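Why Do Socks Have Stripes You Can Feel? The Story of Knitting

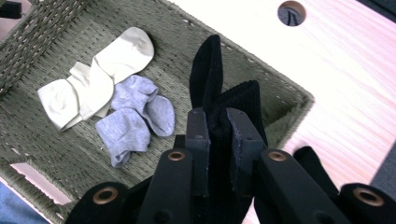
Pull up the top of your sock and let it go. It snaps back against your leg, doesn't it? Now try the same thing with the sleeve of a plain cotton shirt, the kind you'd wear with a tie to a wedding. It hardly stretches at all! Both of them are made of thread, so what is going on?

The answer is hiding in the loops. Cloth for that kind of shirt is usually woven, with threads going over and under each other in straight lines, a bit like the paper place mats you may have made in kindergarten. A sock is knitted. Knitting takes a long piece of yarn and bends it into rows and rows of little loops, each one pulled through the loop below it. When you tug on a loop, it changes shape. It gets wider, or it gets taller, and when you let go it tries to slide back to the way it was.

Ribs are the bumpy lines you can feel running up and down many socks. To make them, a knitter does a few stitches that face forward (these are called knit stitches) and then a few that face backward (these are called purl stitches), over and over, all the way around. The purl stitches tuck themselves in and the knit stitches pop out, so the cloth folds up a little like an accordion. That's why a ribbed cuff can squeeze in snugly around your ankle and still open wide enough for your heel to get through.

My grandmother taught me ribbing one very hot July, when no sensible person wants wool in her lap, and my first cuff had 50 stitches when I began and 495 mistakes by the time I finished, or so she liked to say. I wore it on my wrist all summer anyway!

Today most socks come from machines shaped like a tube, with a ring of thin needles that go up and down very fast. Many socks have a stretchy thread mixed in too, to help them stay up.

Something to try at home: find 3 old socks and a ruler. Lay each cuff flat and measure across it, then stretch it gently and measure again. Which one grew the most? Turn it inside out and look closely, with a magnifying glass if you have one, and see if you can find the loops.

Written by Nazma Mridha
10 December 2025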